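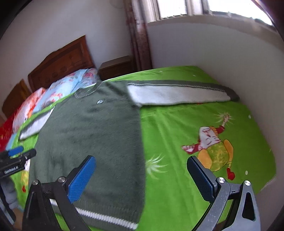 Skitby crew-neck jumper, dark grey-green with off-white sleeve panels.

Skitby Crew-Neck Jumper

Price: 195
Item no. 3265
Sold by Wanalon

The Skitby is a knitted jumper with a round ribbed collar and a row of short pale stitches along the front of the neck. Each sleeve has a broad off-white panel, and a thin white braided line runs between the two colours. There is a white stripe in the ribbed hem and a small pale logo patch just by the collar.

It is cut to sit straight at the waist. The sleeves are on the long side and can be turned back once at the cuff. If you are between sizes, take the smaller one. A shirt collar will fit underneath, but a thick hood will not.

Washing

Wash at 30 degrees on the wool setting, inside out. Do not tumble dry. Press the water out in a towel and dry the jumper flat, away from radiators. It will take a day or more in a cool room. The off-white panels should be kept away from new denim for the first few washes.

Folding and storing

Keep it folded on a shelf or in a drawer. A hanger will pull the shoulders out of shape.

1. Lay the jumper on a bed or table and smooth out the body.
2. Bring the sleeves in across the body.
3. Fold it into a soft bundle that fits your shelf. Do not press it down hard, as the knit needs some air. 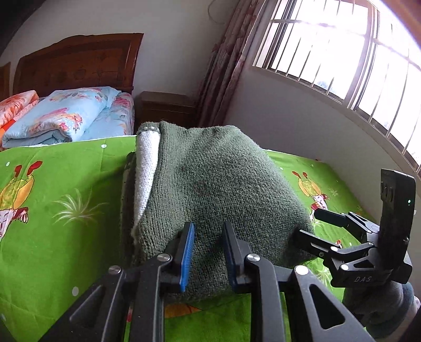

Delivery and returns

Orders are sent out within two working days. Unworn jumpers can be sent back within 90 days with the label still on. For a different size, put the item number and the size you want on the slip in the parcel.

Also in this range

Uvside cardigan, item no. 3525
Zwane scarf, grey or green

Questions about sizing go to Þórarinn Laxdal at the Wanalon shop. Page last updated March 31, 2022.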